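Waiting for Bread: Queueing and Patience at the Dulbridge Saturday Counter
Final report, Introduction to Field Methods
Submitted Oct 30, 2025

1. Background

I chose to study a bread line for my field project. My first proposal, on the decision-making of city council members, was returned with the word "access?" written next to the title. A bread line asks for no appointment and no signed letter. You stand in it, and after a while you have data and also a roll.

The Mangundap bakery counter in Dulbridge opens at 8 in the morning. By then people are already waiting outside, a habit that predates the present owners and will probably outlive them. The bakery does not take orders by phone. It has a website that gives the opening hours incorrectly. People come anyway, and they come early, and they stand in weather that would cancel a soccer game.

My research question was simple when I wrote it down in May: why do people wait for something they could buy without waiting, two blocks away, at the Bruseo supermarket? By the end of the summer it had grown several smaller questions, most of which I am leaving for whoever takes this course next.

2. Method

I used participant observation and a short paper survey. Participant observation means I stood in line. The survey had four questions and was printed on half sheets, which I thought would look less official. It looked like a raffle. Several people asked what they could win, and at least one wrote a phone number on the back in case.

I handed out 100 half sheets over the course of the project. The return rate was lower than I would like to discuss, but the answers I did get were long. People who are waiting have time to write. One respondent filled the margins, turned the sheet sideways, and kept going on the subject of rye.

I also kept a notebook. My adviser asked for "thick description" and I took this seriously for the first two visits, recording coats. After that I limited myself to conversations about the line itself: who was in it, who was cutting, and how fast it was moving compared with some earlier and better line that the speaker remembered.

Trumano, the note-sorting program our department pays for, was used to code the survey answers. It grouped "the smell" with "the parking." I recoded those by hand.

3. Findings

3.1 The line has rules, and they are not posted

You may hold a place for one person. You may not hold a place for a family. If you leave to move your car, the person behind you becomes the guardian of your spot and will defend it with more energy than they would their own. If you leave to get coffee, you are on your own. I learned this last rule by getting coffee.

Newcomers are told none of this. They are corrected by a kind of loud sighing, which works faster than a sign.

3.2 What people say they are waiting for

The most common survey answer was "the bread," which I should have expected. When I asked follow-up questions in person, bread dropped out of the conversation almost at once. People talked about seeing the same faces. They talked about getting out of the house before anyone in it could ask them for anything. A man who had walked over from the far side of the rail yard told me he didn't especially like the bread, that it was a little heavy, and then bought two loaves.

3.3 The moment when it runs out

Everyone in line has an opinion about when the seeded loaves will be gone. This opinion is stated as fact and revised without embarrassment every few minutes. People lean out to see around the heads in front of them. They count the customers coming out and look hard at the size of their bags.

When the loaves do run out, the line doesn't break up. I had predicted in my proposal that it would. People shuffle forward and take whatever remains, and there is a short period of public mourning in which the plain loaf is praised too much. 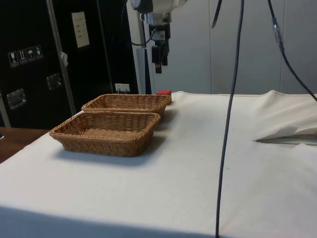
Two wicker baskets, no bread.
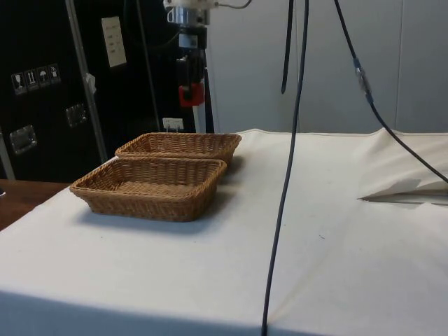
Retno Santoso disagreed with nearly all of section 3.3 on reading the draft, and said that the plain loaf was always the better one, that the seeded loaf was for people who wanted to be seen carrying it, and that any report claiming otherwise had been written by somebody who got there late. I did get there late on two of the visits. I have left the section as it was, but I agree that "mourning" may be strong.

3.4 The supermarket question

Bruseo sells a seeded loaf too. I bought one for comparison and ate it over the better part of a week. It was fine. When I mentioned it in line, the conversation around me stopped, and a woman asked in a kind voice whether I was a student.

Price did not explain much. Few people in line could tell me what the Bruseo loaf cost, and those who tried gave figures so far apart that I stopped writing them down.

4. Problems

The biggest problem is that I became a regular. Around the middle of the project the counter staff started reaching for my usual before I spoke, and I noticed that my notes had turned sour on the subject of people who cut. An observer is supposed to stay a little outside. I was inside, with views.

The second problem is the survey. Question three asked, "How long are you usually willing to wait?" and gave a blank. Answers included "yes," "depends who is ahead of me," and "longer than my husband." These can't be put in a chart. Yoga Jugah, who shared the printing costs, thinks they should be put in a chart anyway.

I also didn't speak to anyone who had given up on the line. They were, by definition, not in it, and I didn't find a good way to look for them. Standing outside Bruseo with half sheets was tried once and ended after a polite talk with the manager.

5. Further work

A winter version of this project would be useful. My visits all fell in warm months, and the regulars say that the cold line is a different group with stricter rules. I have been told what to wear. The extra half sheets are in the department office, in the drawer under the stapler, if anyone wants them.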